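Osska drops winter field line, surplus crowd gets first pick

2 min read
Last updated: 7:41 a.m.

Osska is back with cold weather kit, and the surplus stores are getting it first. The outdoor and military clothing maker put its new field line on sale this morning: parkas, smocks, liner pants, wool caps, two weights of glove. No big launch. Just a price list sent to dealers overnight and a short note on the company site.

Main news is the parka. Longer cut than the old one, hood now fits over a helmet, and the drawcord at the waist has moved to the inside where it won't snag on a pack belt. Buyers had been grumbling about that cord for years. Colors are olive, tan and a gray the company calls Stoica. Camo patterns to follow in November, if the fabric shows up on time.

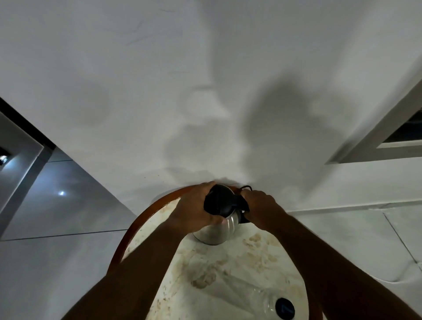 In both hands: a kettle held over the sink.

Attila Fekete, who runs the dealer side at Osska, said the line was built for people who stand still in the cold. Sentries, hunters, range staff, reenactors.

"Most jackets now are made for folks who are moving," Fekete said. "You stop walking and you freeze. We wanted the old kind of warm, with less of the old kind of weight."

Less weight, yes, but not light. The parka with its liner buttoned in comes to 7 pounds in a size large. Leave the liner out and it packs down to fit in a medium rucksack. Just.

Sizing runs big, same as before. Dealers who've had samples say go down one if you're only wearing a shirt under it, stay put if you layer. Short and long lengths are offered in the parka and pants but not the smock, wich will annoy tall customers again.

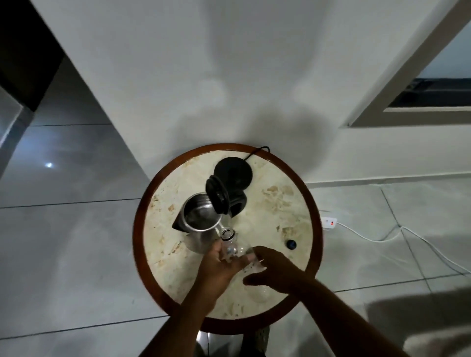 The gloves are the other thing worth a look. The thin pair is a knit liner with a leather palm, meant to be worn alone in the fall or under the heavy mitt later on. The mitt has a flap for the trigger finger and a neck cord so it doesn't end up in the snow. Sold seperately, and the mitt is not cheap.

Wullen, the surplus chain, will carry the full line at 41 stores. Smaller dealers can order too but have to take a mixed case, parkas and caps together. Some aren't happy. One shop owner said he could sell the caps all day and would be sitting on the parkas till spring.

No word yet on whether the line replaces Skarora, Osska's older winter range, still on the shelves in most places and marked down in a few. Fekete would only say that spare liners and buttons for Skarora coats will stay in stock. The old liners don't fit the new parka, different button spacing, so check before you order.

Online orders open at 2 p.m. Dealers who want the November camo need to get their names in with the first case.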